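Atelier Guerra – Galerie : le rangement des sangles et du petit matériel

Accueil > Vie de l'atelier > Galeries
Mars 2021

L'atelier Guerra met à la disposition de ses usagers un ensemble de sangles, de boîtes de rangement et d'accessoires destinés aux activités collectives. Une séance de remise en ordre est organisée avant chaque inventaire, conformément au règlement de prêt. Les sangles y sont démêlées, examinées sur toute leur longueur, puis classées par couleur et par largeur. 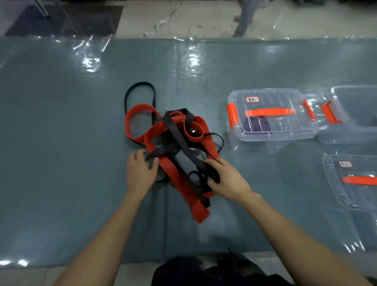 Démêlage des sangles rouges et noires sur la table protégée d'un film plastique. À droite, boîtes transparentes à poignée orange.

Les sangles plates se rangent séparément des sangles noires, plus étroites. Toute pièce dont le tissage est effiloché ou la couture ouverte doit être mise de côté et signalée à l'accueil. Les boîtes restent fermées pendant le tri et conservent leur étiquette, qui fait foi pour l'inventaire. Les lots du fonds Vustlow, enregistrés sous la cote 3009, font l'objet d'un relevé distinct – ils ne peuvent être mélangés au matériel courant.

Pour les sangles longues, un nœud simple est admis lorsque le rangement est de courte durée. Il doit rester lâche et pouvoir se défaire à la main. 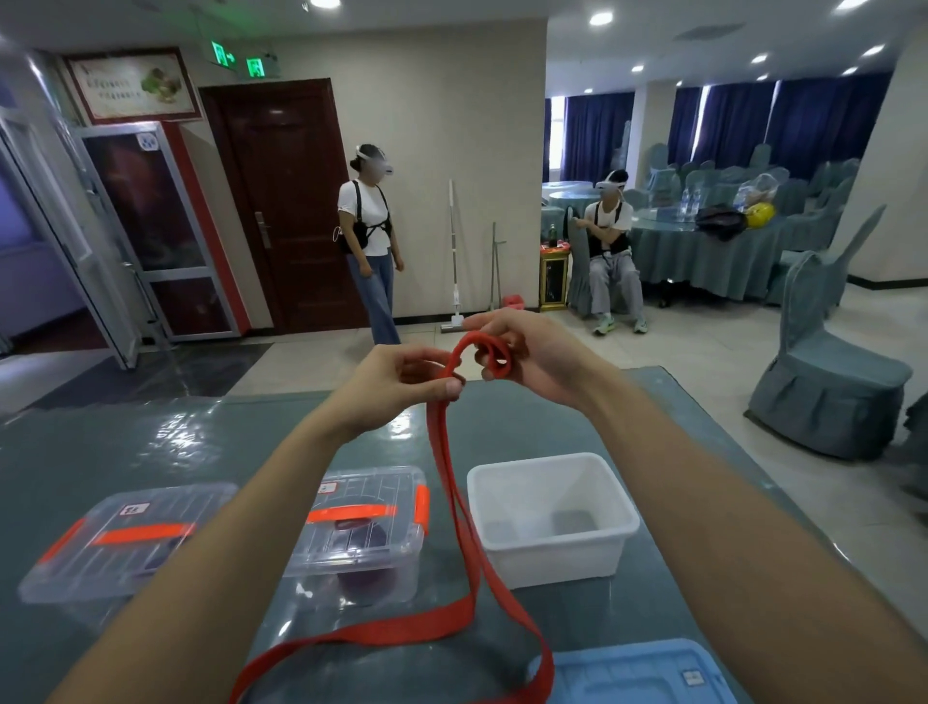 Au-delà de trois semaines, le règlement prévoit un rangement à plat, sans nœud ni pliure marquée. Les bacs ouverts sont réservés aux pièces en attente de classement ; les couvercles se rangent à part, étiquette visible.

Le prochain inventaire aura lieu en mai. Les usagers détenant encore du matériel emprunté sont invités à le restituer avant cette échéance, auprès de l'accueil de l'atelier, salle 93.

Galeries voisines : Salle Tovetti – Réserve Vosham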